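How to oil a wooden tabletop (and get that lovely soft shine)

I have now done this to every table in the house, plus one of my sister's, and I still get a thrill when the first coat goes on and the grain wakes up. It's a cheap job and a very forgiving one. You need a free afternoon, a dry evening after it, and a window you can leave open.

What you'll need

Hard wax oil in clear satin or gloss (a small tin goes a long way)
Sandpaper in 120, 180 and 400 grit
A cork sanding block
Lint-free cotton cloths, old T-shirts are perfect
A vacuum with a brush end
Gloves

Step 1: Clear and clean

Take everything off and wipe the top down with warm water and a drop of washing-up liquid. Go over it again with plain water, then leave it until it's bone dry. Overnight is best if you can bear to wait!

Step 2: Sand with the grain

Start with the 120 if there are rings or scratches, or go straight to 180 if the surface is just a bit tired. Long, even strokes, always following the grain, and don't lean on one spot or you'll end up with a dip that shows when the light comes in sideways. Ease off near the edges too, where it's very easy to take away more than you meant to. Vacuum well, then wipe with a barely damp cloth.

Step 3: The first coat

Stir the tin (don't shake it, you'll get bubbles). Pour a small puddle in the middle and work it outwards with a cloth. Thin is the word. If it looks wet and syrupy you've used too much, so keep spreading! Wait 5 minutes and wipe off whatever hasn't soaked in.

Step 4: Rub back and repeat

Once the first coat is properly dry, give it a very light rub with the 400 grit. It should feel like silk under your hand. Dust off and put on a second coat, even thinner than the first. Pale woods can take a third if you're after more gloss.

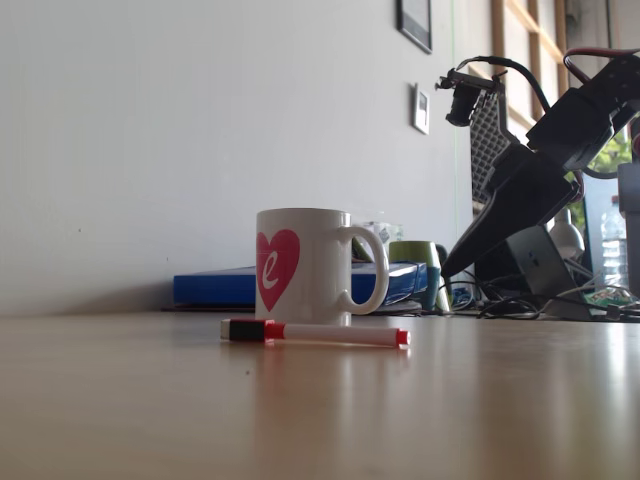
Pale wood with a glossy finish: mug, marker and plenty of reflected light.

Check your work by crouching until your eyes are nearly level with the top and looking towards a window. Dull patches jump out at that angle. Dab a little more oil on them, wipe, and leave it alone until morning.

Looking after it

Go gently for the first week, with no hot pans and no soaking cloths. After that, mop up spills when you spot them and use coasters for hot drinks. I give our kitchen table a fresh thin coat every April, and it takes less time than cleaning the oven.

One safety note: oily cloths can heat up and catch fire by themselves. Lay them flat outdoors to dry, or soak them in water before they go in the bin.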